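Search tips and guides
Go

Tips for a tidier workshop: renting hand-held grippers to sort the small stuff

May 30, 2021 – 4 minute read

I've wanted a robot to put my screws away for years. What you can get at the moment, if you're a hobby workshop like mine, is the Zidico starter hire: two grippers you hold yourself, one for each hand, plus an account where your recordings go so an arm can be taught from them later on. My friend Indrek Ramanauskas went halves with me on a month of it, and these are my notes, mixed in with the tips I wish I'd had on the first evening.

What it costs

The hire is 245 less if you skip the carry case, and I'd skip it – a bath towel and a crate did us fine. The full kit to buy is 2,245, or 1,615 if you take one that's been out on hire before. I can't see any reason to pay for new. The jaws on ours had clearly been round the houses and they closed as evenly as you like.

You get up to 2,000 recordings on the basic account. I thought we'd never get near that. We used 700 in the first fortnight, mostly me dropping washers!

Clear the bench first

Take everything off that isn't part of the job. I mean everything, tea included. I did a whole evening with a tape measure and a roll of solder lying about and Justinas Koppel on the Zidico help desk (very patient, slightly weary) suggested I start again with a bare top. A plain pale surface is best. My old bench is the colour of gravy, so I moved to the white table indoors.

Pick boxes you can get hold of

My favourites for this are the flat divided ones with a see-through lid, the sort that hold fuses and jewellery findings. They're rigid, they stack, and you can tell what's in them without opening up. Go in at the short end with one jaw on either side and leave yourself a bit of space before you squeeze. If you come in crooked the box swings round on you, so turn the box or turn your wrist, whichever's easier.

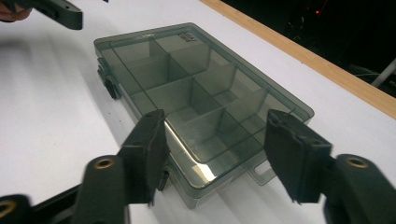
Opening lids and latches

Do this with two grippers, one to steady and one to work the catch. It's fiddly. My first dozen goes were hopeless and I was muttering at the thing by the end, but Sigita Vaher, who runs the Etden repair evenings, told me to push down on the lid a touch before lifting the latch, and that sorted it. Stiff new latches want opening and shutting by hand twenty times or so to loosen them.

Filling the compartments

Tip the bits into a shallow saucer and pick from there. Anything smaller than an M4 nut I've given up on. Rawlplugs are lovely, they're soft and they stay put. Start with the far compartments and work towards yourself or you'll be reaching over everything you've just filled.

Keep your speed down, too. I watched my early recordings back and I was whizzing about like someone late for a train.

Looking after the jaws

Wipe the pads with a barely damp cloth after each session. Sawdust is the enemy – I had boxes slipping all one afternoon and it was nothing but dust on the pads. Don't oil the pivots, the booklet's quite firm on that.

Would I hire it again?

Yes, probably in September when the evenings draw in. You won't have a tidy workshop at the end of the month, you'll have tidied the same four boxes over and over, and whether that's fun depends on you. I loved it. Indrek got bored and went back to his lathe. The delivery (Jistavska couriers, both ways) was prompt, and the returns label was already in the crate, though I managed to lose it anyway.

Comments (3)

Kristaps Ķēniņš
Did you try it with the deeper boxes with a carry handle? Mine tip forward every time I lift them.

Teodoro Castillo
Agree about the saucer. I use a jam jar lid with a bit of felt glued in, stops the screws skating about.

Indrek Ramanauskas
I did not get bored, I had a chuck key to finish. Kristaps, put the heavy bits at the back.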